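# 双臂工作台安全与操作规范:常见问题

欢迎来到 Plavthorpe 实验室!这份问答由 Aurora Lobo 和 Valentin Nistor 整理,十二月又补了几条。规范这东西读起来容易犯困,可我们俩是真心喜欢它,写着写着就超了篇幅,请多包涵。

## 第一次上机之前要做什么?

先读完《Stosano 台面手册》第一章,再找当班的人签字。签字之后可以在低速模式下练习,末端速度上限是每秒 30 毫米。慢是慢了点,但看着两只夹爪一点点靠拢,真的很过瘾!

## 带线的物品可以当操作对象吗?

可以,我们还挺鼓励的,线缆任务最能练出好习惯。

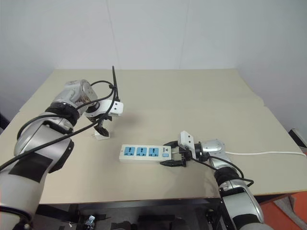
线缆规则只有一条总原则:动作开始前,先想好线会往哪儿走。物品自带的线要顺着台面放平,给手臂的转动留出余量;手臂自身的线缆允许有弧度,但不能绷紧。像白色排插这种一头拖着电源线的东西,线从右臂后面绕过去时,右臂回撤的路径就得重新检查一遍。凡是带插孔的物品,一律不接市电,插头端由操作员确认后再开始。

## 两只夹爪最近可以靠多近?

低速模式下默认间隔 20 毫米。双手协作任务可以申请放宽,申请表里写清楚谁是主手、谁是从手、哪一只先松开。Graça Cordeiro 审表很快,通常当天就有回复。

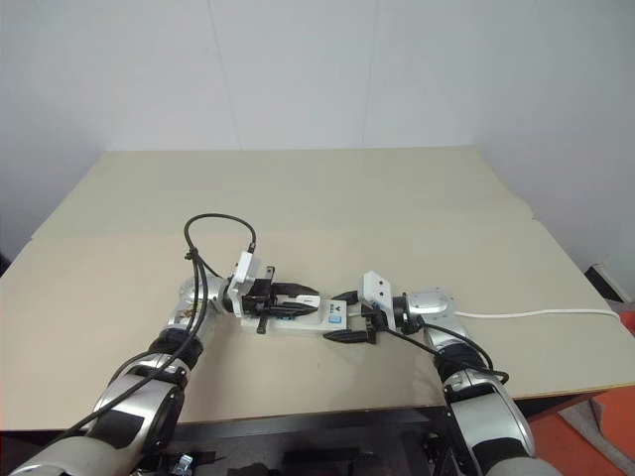
放宽之后,夹持力也要跟着调低。两边同时夹着一件硬物时,任何一点位置误差都会变成内力,最后全压在指尖和腕部上。我们的做法是一侧保持位置控制,另一侧改用柔顺控制,效果好得让人想鼓掌。

## 台面上的拼接台阶要紧吗?

要紧!平放的物品跨过台阶会微微翘起,抓取高度就不准了。请在任务说明里注明物品放在前板、后板还是跨缝。如果跨缝,下探动作要重新示教,不要直接套用旧轨迹。

## 什么情况下必须按急停?

- 有人的手进入双臂活动范围
- 线缆缠上关节,或者被夹爪咬住
- 听到不熟悉的声音
- 你心里没底

最后一条是 Jaime Sequeira 坚持加的,我们举双手赞成。按了急停不扣分,也不用写检讨,记一行日志就好。

## 急停之后怎么恢复?

先看,再清,后复位。确认夹爪里还有没有东西,用手托住物品再松爪。复位后空跑一遍轨迹,没问题才能继续。

## 日志要写多细?

时间、任务名、操作员、异常,四项必填。去年攒下的 1529 条记录里,写得最好的那些都短得很,但别人照着就能复现。在 Cetumton 系统里填写时,备注栏上限是 900 字,足够用了。

## 可以提修改意见吗?

太可以了!发给 Frøydis Hägglund,附上对应条目的标题。“跨缝”那一条就是新同事提出来的。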